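Oston Fabric Co-op: Frequently Asked Questions

Home | Remnants | Kids' prints | Sewing room hire | FAQ

Last updated 16 November 2018

We get the same questions most weeks, usually while someone is holding a bolt over one shoulder and a toddler under the other arm. Please have a read before you ring. We still like you if you ring.

What do you sell?

Mostly printed cottons for kids' bedding, tablecloths, curtains and the odd pair of pyjamas that will be outgrown by the time the hem is finished. We also have plain sheeting, bias binding, elastic, and one drawer of zips in colours no garment has ever needed.

Do you sell by the metre or the half metre?

Half metre minimum off the roll. Remnants go as they are. We won't cut a remnant in two so that you and your sister can share it, but there are scissors at home and we trust you both.

Which print is the one with the trucks?

There are several, and "the one with the trucks" narrows it down to half a shelf. The yellow one people usually mean is listed on our shelf tags as Hekwood 117. It has cartoon vehicles on it, including a crane truck with a face. If your child has seen it at a friend's place and is now describing it to you at volume, it's probably that one. 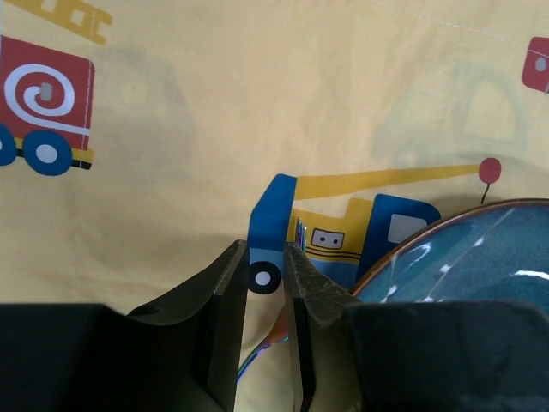
Vehicle print on yellow, crane truck with red ball.

Will the print show through if I use it as a single layer?

On pale yellow, a bit, yes. Wherever the cloth lies over another printed layer you may get the ghost of a second truck wandering across behind the first. Some kids consider this a bonus. If you don't, put a plain white cotton between the layers, or use a proper lining. Hold it up to the window in the shop before you commit. Everyone does, and you won't look silly.

Can I use it as a tablecloth?

Plenty of people do. It isn't wipe-clean, so porridge becomes a laundry matter. For a table that gets serious use, buy enough for two cloths and accept that one of them will always be in the wash.

How do I wash it?

Cold or warm, gentle cycle, with similar colours. Wash it before you cut it. We say this to every customer and we estimate that a very small number listen, and then in December we get the phone calls about the curtains that used to reach the sill. Line dry in the shade if you can. Warm iron on the back of the print.

How much do I need for a cot sheet?

It depends on the mattress, so measure it, including the depth, and write the numbers on something that will make it to the shop. The back of your hand is fine. "It's a normal one" is not a measurement.

Which way up does the print go?

The vehicles have a top and a bottom, so for curtains and doona covers you'll want them all parked the right way. Allow extra for matching. For bunting, bibs and play mats you can cut on whatever angle saves cloth. A truck on its side has never bothered a two-year-old in our experience.

What thread should I use?

An all-purpose polyester suits most of these cottons. Match it to the background colour if you'd like your stitching to disappear, or go for a contrast if your lines are straighter than ours. Fresh needle, please — the one that has been in the machine since you hemmed your jeans has done enough.

Can I return fabric?

Uncut pieces, unwashed, with the docket, within 7 days. Once it's been cut we can't take it back, even if you only cut a little bit, and even if you cut it by accident. We can usually help you turn it into something smaller. We've seen some ambitious doona covers end their days as very nice library bags.

Do you hold fabric?

For 40 hours, under your surname. After that it goes back on the shelf and into the arms of whoever has been circling it.

Do you still have the Qudah spots?

No. We're sorry. We miss them too. The shop got its last roll years ago and there is no secret one out the back.

What is the Tania table?

The big cutting table in the sewing room, named after the brand of biscuit tin that has been propping up one leg. You can hire it by the hour with or without a machine. Bring your own shears and take your offcuts home with you, or leave them in the scrap tub for the quilters, who can make use of a piece the size of a stamp and will thank you for it.

How do I order by post?

Quote the number on the shelf tag and the length you want. Our box is PO Box 1478. Colours on a screen are never quite right, so ask for a swatch first if it has to match the wall.

Do you do alterations?

No.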